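**Parkine front loader, white, freestanding** – stock no. 1628

Updated 11/12/21. Price now includes the basket, see further down.

Every washing machine page on the internet promises you a gentler, cleverer, more fulfilled life. We sell washing machines out of a unit behind Nollgate station, and the most we can promise is that your shirts go in and, some time later, your shirts come out. The Parkine does this as well as anything we've stocked, and it looks like a washing machine, so visitors won't ask you what it is.

## The machine

White cabinet, round door, steel drum with a raised diamond pattern on the inner wall. The brochure has a name for the diamond pattern and a paragraph on how it cradles the fibres. I have read the paragraph twice and can report that it is a pattern of diamonds.

The door swings out to the left on a metal hinge, so if your machine has a wall tight up against that side, measure before you order. We will take one back, but Delia Urrutia does our deliveries and she will have views.

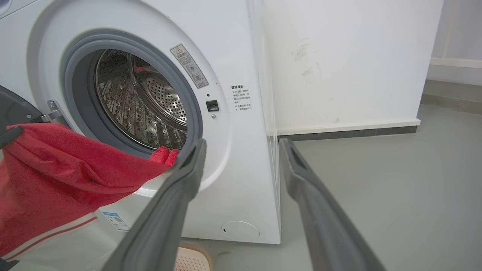
The gasket is thick grey rubber, and it is where most complaints begin. Things get caught in it: a sleeve, a hem, one sock of any pair you were fond of. Push the whole load past the rubber and into the drum before you shut the door, and run a finger round the fold every so often. A replacement gasket is a stock part and we keep 3 on the shelf.

The warning label beside the door is in Chinese. An English sheet comes in the document bag with the manual, and it says what these sheets always say, at length. Please read it anyway.

## The basket

We used to sell this separately and people kept forgetting it, then ringing from the car park. It's the Henuden, a rounded rectangle with a tan-brown woven rim, a cream inside full of small holes, and white handles on the sides. The holes let a bit of air through, which your gym kit will appreciate.

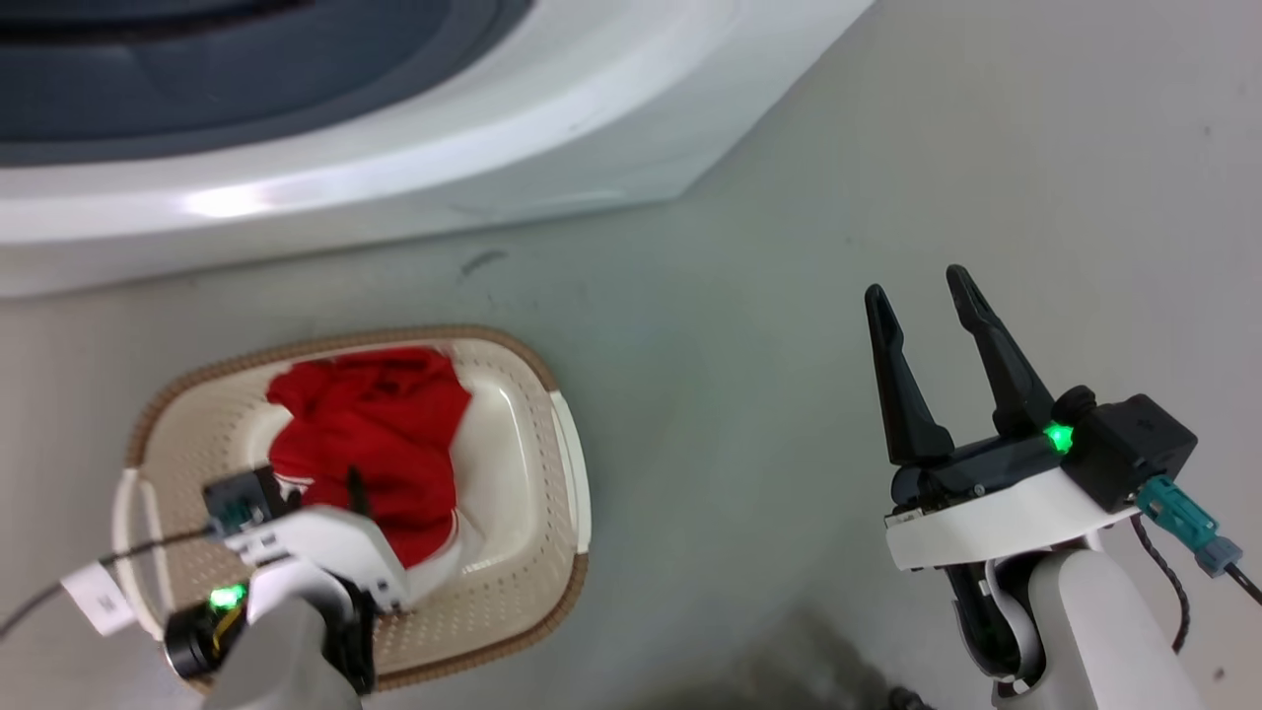

*Henuden basket beside the machine, with one red garment in it.*

It sits on the floor in front of the door happily enough. If you're unloading, get it as close as you can, or you'll be picking up socks from here to the back door. Bognár do a bigger one with a lid. We tried it for most of February and the lid mostly served as somewhere to put more washing.

## What you pay

- Machine and basket: £819
- Delivery within Nollgate: included
- Fitting to existing pipes: included
- Stairs: first 4 steps free, after that ask Delia nicely
- Taking the old one away: included, if it's been emptied – and please check the drum

## Before you order

Measure the gap, then measure the doorway it has to come through. The second is the one people skip.

Questions about fitting go to Aleksandra Zawadzka at the counter, who will want to know where your stopcock is. Have a look for it before you ring.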